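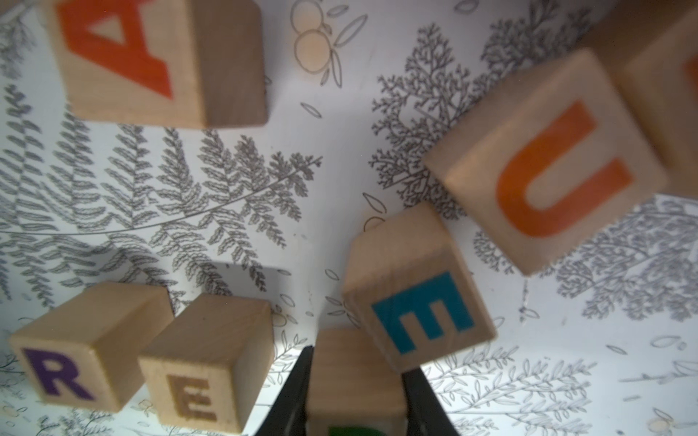
Wooden letter blocks on a leafy-patterned surface.

Home | Reviews | Family Play | Handhelds | About

Somumbridge on the Tikia handheld - a slow little game for tired people

I had wanted something gentle to play after the children's bedtime for months, and my friend Britta Lenz kept on and on at me about Somumbridge until I finally gave in one wet evening in January. I'm so glad I did!

You look after a small river town and mend its bridges, of which there are 114, and each one is a puzzle with ropes and planks that takes a few minutes (or a whole evening, if you are me and it's the mill bridge). There is no timer. You can put it down when somebody shouts for a glass of water and it will be waiting exactly where you left it, and I can't tell you what a kindness that is.

The Tikia suits it very well. The buttons are soft and quiet, which matters when you're sharing a sofa, and I get up to 7 hours from a charge with the brightness turned down. The text is small, mind you, and the menus seem to have been made for younger eyes than mine.

My grumbles are few. The fox, Fuchs, who sells you rope, says the same three things all the way through, and the last bell costs 4000 coins, so I spent a good week catching fish to pay for it. The music also loops rather suddenly in the harbour - I turned it off in there and put the radio on.

My eldest has her own save now and has already passed me, which I am taking quite well. I'd buy it again, and I've just started the winter chapter.

Anneliese Kramer

3 comments | 7 shares

Contact us | © Prolix Reviews | Back to top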